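The Slow Road to Nenamley

By Estíbaliz Pacheco

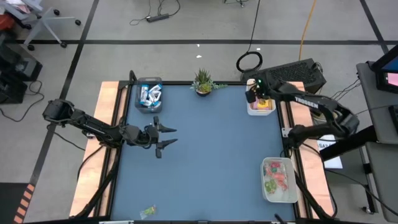

The ferry to Nenamley leaves from the end of a gravel lot outside Tandamlow, and the first thing to know about it is that you cannot book. You drive down, you get in line, and a man in an orange vest walks along the cars and hands each driver a square of cardboard with a number on it. We were number 18. The boat takes nine cars.

My mother, my two kids and I had been on the road since before breakfast. The plan was to drive the whole coast road in August, 300 miles of it, and stop wherever we felt like stopping. My mother is 74 and did this same trip as a girl, in the back of her uncle's truck. She remembered a bakery, a bridge with a bad reputation and a beach where you could not hear yourself talk. We had a paper map on which she had circled all three.

The second boat left a little after noon and we were the last car on. The crossing takes 30 minutes. My son spent it at the rail and my daughter spent it asleep across the back seat with her shoes on the cooler. My mother stayed in the car too. She said she had seen the water already.

From the landing, the road climbs through pasture for a few miles and then drops to the coast again at Khoo, where there is one gas station, and you should use it. The next one is at Ninard and it closes at six. Khoo also has a grocery with decent peaches and a picnic area across the street, with four tables and a water tap. We ate lunch there: bread, cheese, the peaches, and a bag of chips that had been opened somewhere back on the mainland and gone soft.

The bridge is just past town. It has been rebuilt. My mother was disappointed by this. In her memory it was one lane, made of planks, and her uncle made everyone get out and walk across while he drove the truck over by himself. The new one is concrete and has a sidewalk. We parked on the far side and walked back over it anyway. You can still see the old footings down in the creek, and my son threw gravel at them until we told him to quit.

After the bridge the road gets narrow and stays that way. There are pullouts every half mile or so, and the custom is that whoever is going uphill keeps going. Rental cars do not know this. We backed up twice for the same silver sedan, which had gone ahead, turned around for some reason and come back at us. If you are pulling a trailer, I would take the inland route and drive out to the coast from Ninard. It adds an hour, and the road is wide the whole way.

We stayed two nights in Ninard, in a motel with a laundry room and a view of the boatyard. The rooms are plain. The beds were fine, the shower took a long time to warm up, and there was a heater under the window that we needed both nights, even in summer. Bring a sweater. The fog comes in at dinnertime and does not leave until the middle of the next morning. The kids played cards, and my mother taught them a game whose rules changed depending on who was ahead.

The bakery is gone. A woman at the motel desk knew the building, which is now a bike repair shop, and she drew us directions on the back of a receipt. My mother went in and looked around while the owner fixed a wheel. She told him where the ovens had been. He showed her a patch in the floor that he had always wondered about, and they talked for long enough that the kids and I went next door for hot chocolate.

The beach took most of our last day. It is a mile's walk from the parking area at the end of the Nenamley road, on a path that is sandy at first and then rocky, and my mother did it slowly with a stick she picked out of the grass. The stones there are the size of fists. When a wave pulls back they all roll at once, and the noise is very loud. She tried to tell me something and I had to ask her three times. She had said she was cold.

We walked back, ran the car heater and ate crackers for dinner on the way to the landing. There was no line for the evening boat.

If you go: the Tandamlow ferry runs daily in summer and takes cash only. Be in the lot an hour ahead for a morning crossing. The path to the beach has no shade, no railing and no restroom, and the last stretch is under water at high tide, so look at the tide table posted in the parking area before you start walking.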